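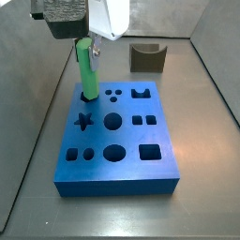 Toys > Reviews > Shape Sorters and Puzzles

DAYTON, Ohio, November 12, 2024 — The Mendusar sorting block is a thick blue slab with shaped holes in the top and a set of pieces that go into them. It has no lid, no lights and no batteries. I bought one for my sister's two children, who are at my house a couple of afternoons a week, and it has been in use since March. I think that is long enough to say something useful about it.

We had a sorter before this one, a Flestetti cube with a hole or two on each face. The children liked it, but most of their time went into turning it over to find the right side. With the Mendusar all the holes face up. A child sitting in front of it can look over the whole top at once, pick a hole and try a piece. For a first sorter I would now choose a flat one every time.

The holes

The holes run in rows, and they go beyond the usual circle, square and star. The back row is a good sample. At the left end is the hole for the tall green block. Next to it are three small round holes set in a triangle, two behind and one in front. At the right end is an arch, which my niece calls the bridge.

The green block is the piece everyone starts with. It is long enough for a small hand to hold near the top while the bottom end goes into the hole, and the edges are slightly rounded, so a tilted block tends to slide in once it is straightened. My nephew was getting it in on his own within the first week. He would leave it standing there, walk off and come back later to take it out.

The three round holes are harder. Each takes a small peg, and the younger one treated the cluster as a single hole for a long time and tried to push other pieces into it. I did not correct him much. By summer he was doing the pegs one after another, always the front one last.

The arch took longest. There is one right way around for it, and a child who has learned that pieces go in if you push will push. My advice is to hand it over already turned the right way a few times and then stop doing that.

Color

The slab is royal blue and the green block is a bright lime, and the contrast is strong. I can find the green block under a couch without getting down on the floor. The holes look nearly black in lamplight. In the late afternoon we sat by the window, where the outlines were easier to read. Anyone using it in a dim room should expect a younger child to feel for the holes with a finger first, as mine did.

The color of a piece does not tell you where it goes. Some parents will count that against it. My friend Milagros Salcedo, who has the Herrero sorter with color-matched rims, found that her son matched the colors and ignored the shapes. I have seen the same thing with the Herrero at her house. It is a nice toy and cheaper, but he had it finished in an afternoon and has not gone back to it much.

Wear

Ours has been dropped on tile more than 20 times. The top has some faint scuff marks. The edges of the holes are as they were, and the pieces still go in without sticking. The slab is heavy enough that it stays put on a table when a child leans on it, which I like, and heavy enough that I do not want it carried around by a two-year-old, which I had to be firm about.

Cleaning is the weak point. Crumbs get down into the holes and stay there. Turning the slab over and knocking it with your palm gets most of them out. For the rest I use a dry pastry brush. The small round holes are the worst, and a cotton swab is the only thing I own that reaches the bottom. I wipe the top with a damp cloth and have not put it in the sink.

Storage is the other complaint. There is no bag or box for the pieces apart from the carton it comes in, and ours was torn by the second week. I keep the pieces in an old Stedance shoe bag with a drawstring. A maker that charges this much could put a bag in with it.

Who it suits

The children here were two and almost four when we started. The older one could do most of it within a month and then made up her own game, where she closes her eyes and I hand her a piece. That has kept it going longer than I expected. I would say eighteen months is too early. The small pegs are small, and I put them away whenever a friend's baby is visiting.

I asked for a replacement peg after we lost one in the yard. The email was answered in 3 days and the peg came in a padded envelope with no charge. It was a slightly different shade from the other two and fits the same.

I would buy it again at the price I paid, and I would wait for a sale before buying a second one as a gift. If your child already does the cube kind easily, look at the arch and the pegs before deciding, as those are the parts that will still be work.

Reviewed by Chie Sugawara

Filed under: Toddler toys, Shape sorters, Tested at home

Contact us | Copyright 2024 | Back to top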